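Avram Practice Thread, Black, Non-Sterile
Sold by Skullent, supplies for learning and teaching hand skills 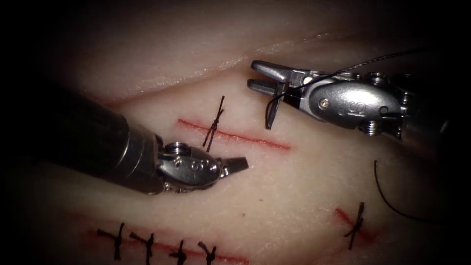 Avram is a black practice thread with the needle already attached. We sell it for training only. It comes in a flat card box with 40 packets, and each packet holds one needle with one piece of thread. The thread is 75 cm long, and it is the same thread in every box that leaves our store, so a class that orders in January and again in summer will work with the same material.

We have sold practice thread for several years, and this page became long because customers write to us with the same questions. We try to answer them here. If you already know the product, the order table is near the end.

What the thread is

Avram is a braided thread with a light coating. Braided thread bends easily and the knot sits down with little effort, and for this reason most beginners like it more than the single-strand type. The single-strand type is stiffer and remembers the shape of the packet. We also sell it, under the name Avram Mono, in blue. If your school teaches both, please begin with the braided one and change to Mono when the students can make a square knot without looking at the instruction sheet.

The color is deep black. We tried dark green and violet before, and the customers sent us messages that the loops were hard to see in evening classes. Black is seen well on light skin-colored materials. On dark materials we recommend the white version, which has its own page.

Thread sizes

We keep three sizes in stock: 2-0, 3-0 and 4-0. New customers are often confused by these numbers, so we explain: when the number before the zero is bigger, the thread is thinner. 2-0 is the thickest of our three and 4-0 is the thinnest.

2-0 is good for the first lessons. The fingers feel it well, and it does not break when somebody pulls too hard. 3-0 is what most courses order, and if you don't know what to take, take this one. 4-0 is for students who already have some hours of practice. It cuts into soft pads more easily when the stitch is pulled too tight. Some teachers want exactly this effect, others do not.

Needle

All sizes come with a curved needle, 3/8 of a circle, reverse cutting. The outside edge of the curve is the sharp one. The needle for 2-0 is 26 mm, for 3-0 it is 24 mm and for 4-0 it is 19 mm. We can pack round-body needles instead if you order 31 boxes or more. It takes four more weeks, and we cannot take such boxes back.

The needle must be held with a needle holder, a little behind the middle, never at the very end where the thread goes in. This end is hollow and it will flatten. We receive a bent needle from a customer now and then with a complaint about the steel, and almost every time it is flattened in this place.

The point stays sharp through normal use in a silicone pad. In pads with a strong mesh inside it becomes dull sooner. A dull needle pushes the surface in front of it and makes you turn the wrist in a wrong way, so please do not save it. Take a new packet.

How much thread do you need

This depends on the way you tie. With instrument ties, where the short end stays short, one packet is enough for a good number of single stitches. With hand ties you use much more, because you must keep a long end to hold. Students in their first week waste a lot of thread and this is normal. For a beginner course we suggest one full box for every four students, per month. For self-study at home one box is usually enough for the whole winter, if you practice on weekends.

Cutting the ends

We include a small card in every box with a printed ruler, because the length of the cut ends is a thing which teachers correct very often. For single stitches with braided thread, most teachers ask for ends between 3 and 5 mm. When they are too short, the knot can open. When they are too long, they go under the next stitch and get tied into it. For the Mono thread leave them a bit longer, the knot is more slippery and it needs one or two more throws.

Please use real suture scissors or at least small sharp ones. Kitchen scissors chew the braid, and then the end looks like a little brush.

Which pads fit

Avram works with any soft practice pad. Our own pad, the Killholm, is made in three layers and we use it when we check each delivery of thread. We pull ten stitches from every new lot on it and keep a note in the lot book. You do not need to buy the Killholm. The thread was also used by our customers on foam, on chamois cloth, on banana peel and on orange skin, with good results. On very cheap foam the stitches will tear out, whichever thread you use.

If your pad is sticky from new, put a small amount of baby powder on it and wipe it with a dry cloth. After this the thread runs better and does not pick up dust. Do not use oil. Oil makes the coating of the thread soft, and the knots slide.

Not for use on people or animals

Avram is not sterile and it can't be made sterile at home. The packets look similar to medical ones, which is useful for learning how to open them, but each packet has the words "training only" printed in red on the front side. Do not keep the boxes in the same cabinet with clinical material. If you teach in a clinic, we can put a yellow band around each box for free. Write "yellow band" in the comment field of the order.

Storage

Keep the box closed, dry, and away from the window. The thread itself has no expiry date. The coating becomes a bit rough after some years, and then the knots do not go down so smoothly, but for practice it is still fine. Do not store the packets bent. The paper folder inside keeps the thread in flat loops, and if you bend the packet, the loops will tangle when you open it.

Used needles must go in a hard container with a lid. A plastic container for sharp objects, half a liter, is available in our accessories list. Please count the needles back after each class.

Order table

AV-20 Avram braided, black, 2-0, 26 mm needle, 40 packets: $31
AV-30 Avram braided, black, 3-0, 24 mm needle, 40 packets: $31
AV-40 Avram braided, black, 4-0, 19 mm needle, 40 packets: $31
AV-MX Avram mixed box, 88 packets, all three sizes: $55
AV-M30 Avram Mono, blue, 3-0, 24 mm needle, 40 packets: $40

The mixed box has mostly 3-0. It is not possible to choose the division of sizes inside it.

Delivery

We send orders from our warehouse in Pruvbridge, Monday to Friday. Orders which come before noon go out on the same day. Shipping is free for orders above $88. Schools can pay by invoice, please send us the order on the school's own paper or from a school e-mail address.

Boxes can be returned in 30 days if the seal is not broken. We cannot take back opened boxes, also when only one packet is missing.

Questions we receive

Can I buy only the thread, without needles?
Yes, on a spool of 100 m, size 3-0 only. It is good for knot boards and for practicing hand ties on a chair leg or a drawer handle. Product number AV-SP.

Do the packets open from the left or from the right?
From the top, with two flaps. Left-handed and right-handed people open them in the same manner.

My thread turns curly after several knots. Is it defective?
No. The thread gets twisted when you always turn the instrument in one direction. Let the needle hang free for a moment and it will turn back by itself. Be careful that it doesn't hang over your knee.

Is the new box different from the old one?
Only the card box is different. The old one had a lid that came off, the new one has a flap. Thread and needle are the same.

Does the black color come off on the pad?
With normal use, no. If you leave stitches in a light pad for many weeks, a weak gray line can stay. Take the stitches out after the session, and wash the pad with warm water and a little dish soap.

Page last changed: May 19, 2019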